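Kitchen tips for robot clubs — Ekmont Makers, junior section

I was never keen on letting the arm loose in a kitchen. Half of what gets called "home robotics" is a slow way to move a spoon. Still, the club voted for a worktop task, so you may as well do it properly.

Heavy, awkward metal is a poor first pick. Start with something soft and light, whatever the Bruduston handout says.
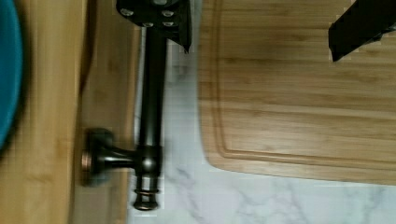 Shiny surfaces fool cheap depth sensors, and marble is no friend either. Put a matt board down and teach your pick-up points on that. Wipe the finger pads before each run. Flour and grease will undo a week of tuning.

Keep cables tied high on the arm and well away from anything with a heating element. Unplug the toaster. I don't care that it's switched off.

Use toy fruit until December at least. One good run out of 35 is luck, and I won't sign it off for the Weltuvwood heats.

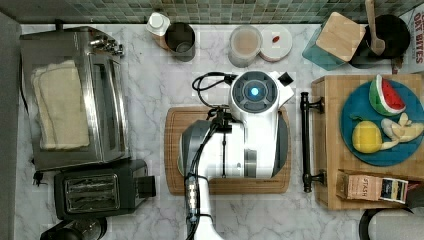 Arm over the cutting board, toy fruit on the blue plate.

Does any of this beat a person with two hands and a tea towel? Not that I've seen. But the pupils did learn to put things back where they found them — the arm misses if they don't.

Jarrah Sutcliffe

Related tips
Getting candle wax off a workbench
Storing grippers over the summer
Yensuk battery packs: are they worth it?

Contact the club | © Ekmont Makers | Back to top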